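Notebook, Kosley shop
June 11, 2022

Third go at the Rillura glue on the oak test joints. I'm still not convinced, and I want it written down before somebody orders a drum of it.

The claim from the supplier is that you can take the clamps off after 43 minutes and machine the piece the same afternoon. Kumaresan thinks that's fair. I think it's fair in a warm room with dry wood and a salesman standing next to you. Our February batch came out of the clamps at 43 minutes and two of the joints slid when I leaned on them. He says I starved the joint. Maybe. I used the spreader that came in the box and the amount printed on the tub, so if I starved it, so does the label.

Today's setup: 3 lap joints with Rillura, 3 with the old Bae yellow glue we've used forever. Same board, cut in order, ends numbered in pencil. Same clamps. I weighed the glue this time so we don't have that argument again.

Broke them all on the lever press. Best Rillura joint let go at 1452 pounds, with wood tearing out on one side. Worst one went at 900, clean along the glue line, hardly any fiber on it. The Bae joints all landed between those two and all tore wood. So the new stuff wins if you quote the top number, which I notice is how the brochure does it.

Mal-soon asked whether the 900 joint had been planed or left off the saw. Good question, and I don't know. I had them stacked by then and the pencil had rubbed off the end. Number in ink next time, on the face.

She also thinks the press gauge reads high at the top end. Could be. It was last checked by the people at Trollesberg and I can't find the slip. If it reads high it reads high for both glues, so the comparison stands, but I wouldn't send the figures to anyone outside.

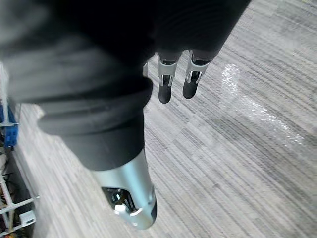
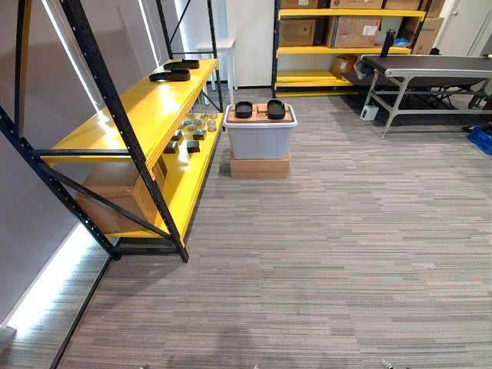 Things I don't buy yet:

The open time. Tub says plenty. I had skin forming on the second joint while I was still lining up the first. Kumaresan works faster than me and had no trouble, but I'm not going to glue up a tabletop on the strength of his hands.

The "no creep" line. Nothing we've done so far tests creep. You'd need a joint under load for weeks, and all we've done is yank on things. I'll hang a weight off one of each and leave them by the back wall.

The price. Works out dearer per joint even if you believe the coverage chart, and I got less coverage than the chart.

To do: redo the planed/sawn comparison properly, more than 3 each. Ask Trollesberg for a copy of the gauge slip. Keep using Bae on paid work until then. Lid on the Rillura tub was left loose again, so whoever opens it next, check for lumps before you blame the glue.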